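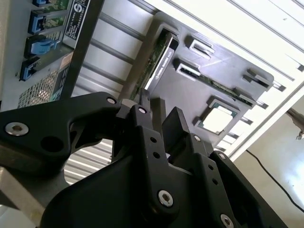 Desktop refits: common questions

Which parts are covered?
Processor, memory, graphics card and hard drive. Use checklist 42 for towers.

How should the tower be placed?
On its side, panel off, interior facing up.

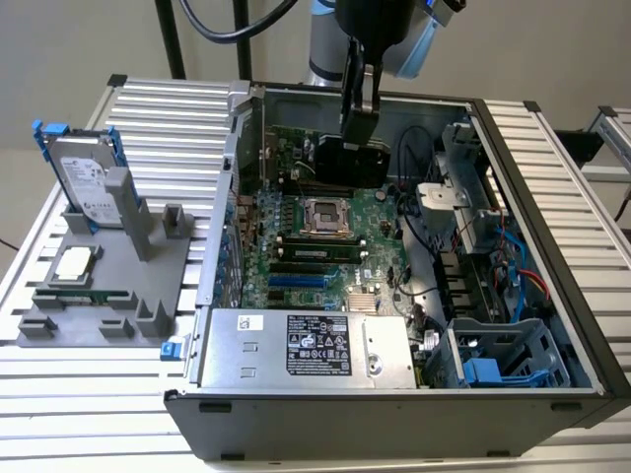 Removed parts go in a holder, never on the bench top. Each type has its own place — the drive stands upright in its blue caddy, and the processor lies flat in a pocket.

Can memory stay in while the socket is open?

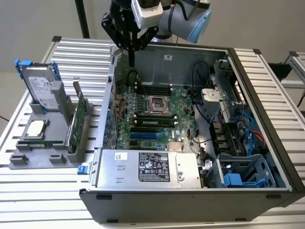 Morfudd Meredith prefers to take every module out first, as it leaves more room for the lever. Either order is accepted.

Which slot takes the graphics card?
The long blue one. Check the bracket against the rear opening before pressing down.

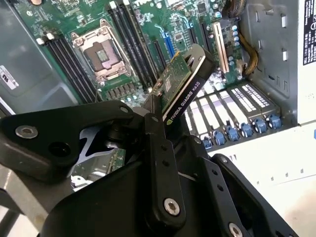

Press evenly along the top edge until the card is seated, then secure the bracket. Log the job under code 457.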